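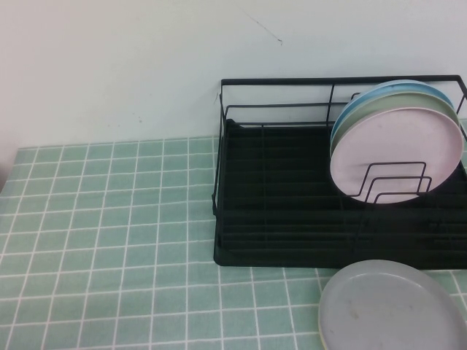

Arm finishes the plate job, then tries to push the rack through the wall

2 shares · 3,149 views

tilegrout
22 March 2021
Plate loading cell, small arm, Zavden gripper, Ketach controller. It ran fine for 900 cycles and I had started saying so out loud, which was my first mistake. Now every so often it lets go of a plate, decides it hasn't, and drives forward to have another try at letting go. The rack moves back until it meets the wall. The wall does not move. The arm takes this personally and I get an overcurrent stop.

No fault code for the release itself. Log says "grip state: holding" the whole way in. I've swapped the cable and recalibrated the fingers. Plates are plastic, so the only casualty is my confidence.

botari_bob
Dirty finger encoder. Seen it on every Zavden I've ever had the pleasure of owning. Clean it, move on with your life.

mpacheco
It could be the encoder, but I'd look at what the fingers are touching before I took anything apart. Does it only happen when there are already plates in the rack?

tilegrout
Mostly, yes. Blue goes in, no drama. Green, usually fine. Pink is where it gets ideas. I pulled a still off the wrist camera: 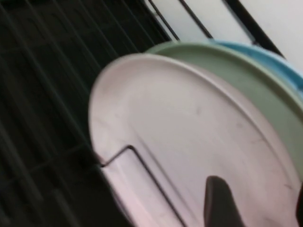
Wrist camera view, finger at the pink plate, green and blue behind.

mpacheco
OK, so that finger is right up against the plate. If it opens and the plate leans back onto it, the pad still feels load. The controller sees load and reports "holding." Your retry then pushes toward the thing it's being pushed by.

botari_bob
Or the encoder is dirty.

mpacheco
Or that. But a dirty encoder wouldn't care which plate it was.

botari_bob
Mine did. Mine hated bowls.

wireform
Can we talk about the part where a failed release makes it go FORWARD? Whoever picked that as the default has never stood next to one. I don't care if the plates are plastic. Someone's hand is going to be between that rack and that wall one day. Pull the retry out completely until you know what's wrong.

tilegrout
It's a slow cell and I'm behind a guard when it runs. I'd sooner keep the retry and fix the sensing.

wireform
Everyone is behind the guard until they're reaching in to straighten a rack.

tilegrout
...I have straightened the rack.

mpacheco
With the arm powered?

tilegrout
Next question.

cardenas_shop
We had the same thing at Cárdenas in September. Ketach lets you require finger position AND load before it calls a grip. It ships on load only. Menu's buried under "legacy," naturally. We also made the retry back straight out and stop. Been through 1,000 cycles since and the wall is healing nicely.

tilegrout
Found the menu. Changed it, killed the forward retry, and the cell is now locked out whenever I'm near the rack — wireform, you may stop typing. Running it overnight with the guard shut.

wireform
I wasn't done typing.

tilegrout
Morning update. No overcurrent stops. It did stop once on a failed release, backed out, and sat there waiting for me, so something is still sticking and I've only taught it manners. Going to try a wider opening on the pink one next.

botari_bob
Clean the encoder.

tilegrout
Fine. Cleaned the encoder. It was filthy.

14 comments · Share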